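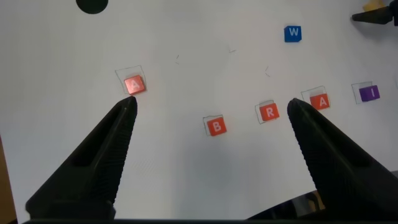
Letters on the pencilled squares

grukus_mum: Setting up a spelling table for our February open afternoon. Tiles go on the squares, word goes on a sign. Are my squares too big? The tiles sit all skewed.

Lunditz80: Leave them big -- small hands need the slack. I'd go over the pencil in pen though.

mafalda_v: Disagree, pencil's fine. Tighter squares look much neater!
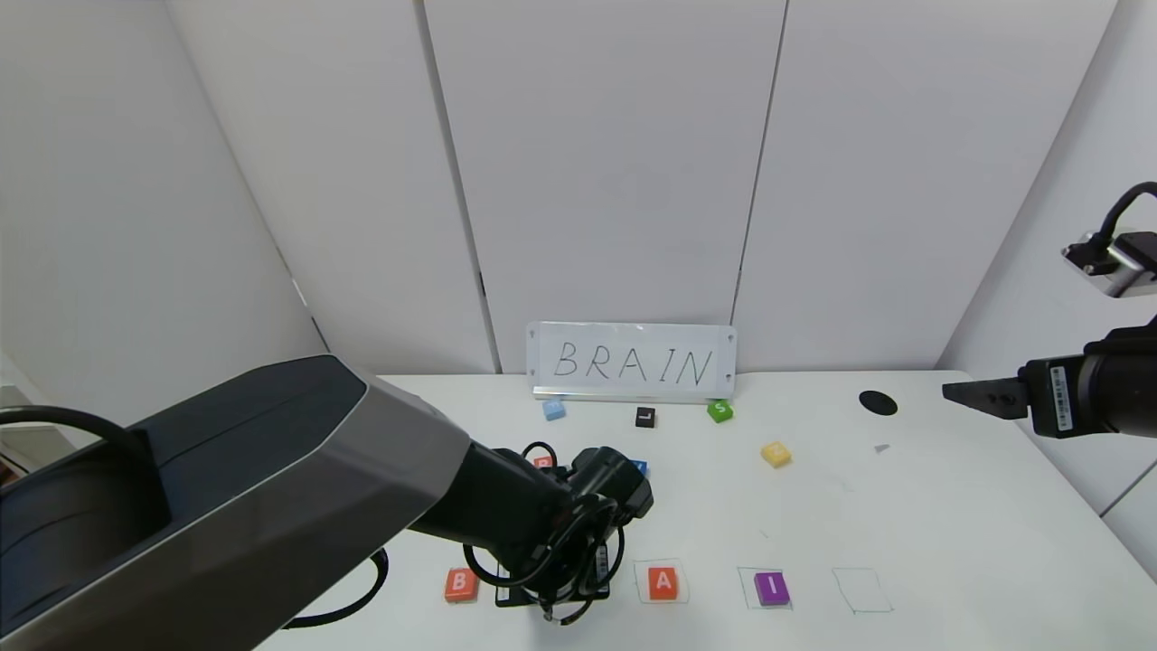

BRAIN on the little whiteboard

grukus_mum: The word's BRAIN, by the way. Spare letters stay out at the back, L and S and so on.

Lunditz80: Too many spares for the little ones, I'd take 2 away.

mafalda_v: No, keep them, hunting is the fun bit :)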